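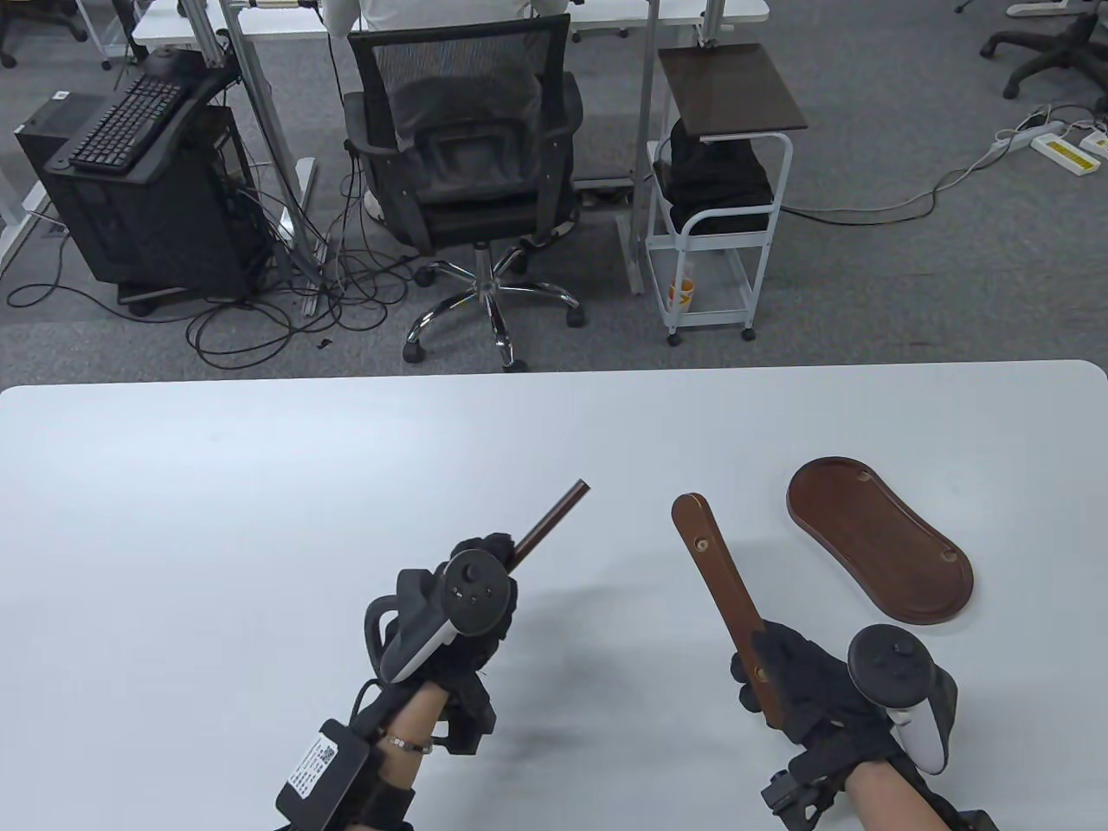
Wooden parts on the workroom table, May 2022.

About Rollamance

Rollamance repairs and reassembles wooden household furniture and small woodware. The company was set up by Eoin Cronin and Oisín Cullinane and has two workrooms, one in Flelport and one in Pullon. Over 26 types of chair joint are recorded in our parts register.

Chairs are the larger part of the work. Each one is turned over on arrival so the legs, rungs and underside of the seat can be checked.

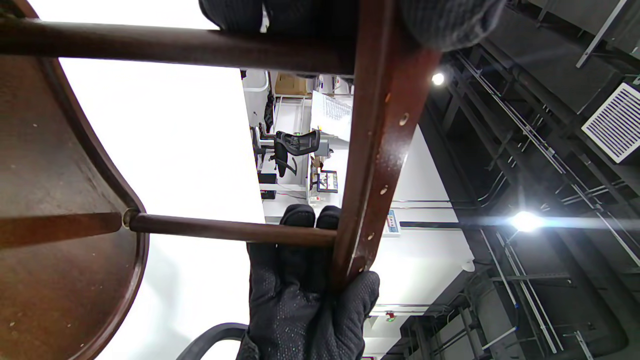 Loose joints are taken apart, cleaned back to bare wood and glued again. Old screw holes are plugged only where the customer asks for it - otherwise they stay as they are. Scuffs and chipped edges are noted on the job sheet and priced separately from structural repairs.

Trays, paddles and other small pieces go through the Kpodo bench list, a five-step check covering cracks, rims, inlays, fixings and finish. Turnaround is six working days for small items. Chairs take longer in October, when most of our school orders arrive.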